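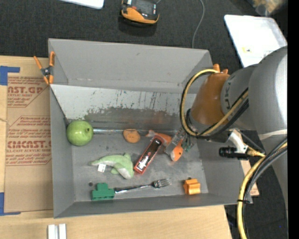 Photo: Brarkus, 2024-01-12

Scuffed grey bin, how to clean it before I use it for toys again?

Brarkus
Hello all. I have a large grey bin which stands on a light wooden table. The bottom is scuffed, and the sloping panel at the far side has dark scratches and chipped places. Lower down it is worn to a brown-grey smudge. I keep mixed things in it, for example the green plush dolphin and the orange and white fish toy.

I have tried warm water with washing-up liquid, and after it a sponge. Some of the smudge went away but the dark scratches stayed the same. Can they be removed, or must I live with them? Also I would like to know if the marks can rub off on the plush. I live in Grerdale and the shops are small, so please suggest only things that are easy to buy.

Skorkano
Baking soda paste, leave it for 20 minutes, wipe, rinse. Works on everything.

Ventura
I would be a little careful with the advice to put paste on everything. On a matt surface it can leave shiny patches, and these you will not get out again. Please test first on the outside, low down, where it does not disturb you.

For the dark lines, try a white pencil rubber before any liquid. If a line becomes lighter, it is only dirt or rubbed-off colour, and you can continue with patience. If you feel a groove with your fingernail, it is a real scratch and cleaning will not help. Chipped places you can smooth with very fine wet sandpaper, but they will stay visible.

About the plush: wipe the panel hard with a damp white cloth. When the cloth stays clean, the dolphin will also stay clean. If not, lay an old pillowcase on the bottom and wash it from time to time. I do this since April with my own bin and I am satisfied.

One more thing, dry well along the metal strip at the foot of the panel. Water likes to stay in such a place.

Brarkus
Thank you both. The rubber took off two of the thin lines. The others I can feel with the nail, so I will take the pillowcase.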